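Waltero Rift Sandbox Data

Surface height maps and side photos from 2 sandbox models of oblique rifting. Each model is a dry sand pack over a silicone layer, pulled apart at constant speed over a preset weak zone. The Lloyd run has the zone at 90 degrees to the pull direction; the Sokus run has it oblique.

Contents
lloyd/ – 1000 height maps, plain text grids
sokus/ – 1000 height maps, same layout
side/ – side photos, numbered to match the grids 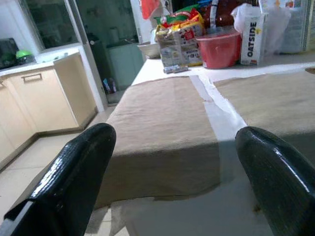 Long white table with tan-brown paper laid over much of it.

Heights are in millimeters above the base plate. Missing cells are set to -1. The two runs share one grid, so the 2000 files can be read with the same script. Grids near the side walls show drag and should be masked before you measure fault spacing.

Known problems
The scale bar is missing from the first side photos in sokus/. A corrected set is planned for September.

Version
2024-06-26, first release by the Warkik modeling group. Free to reuse with credit.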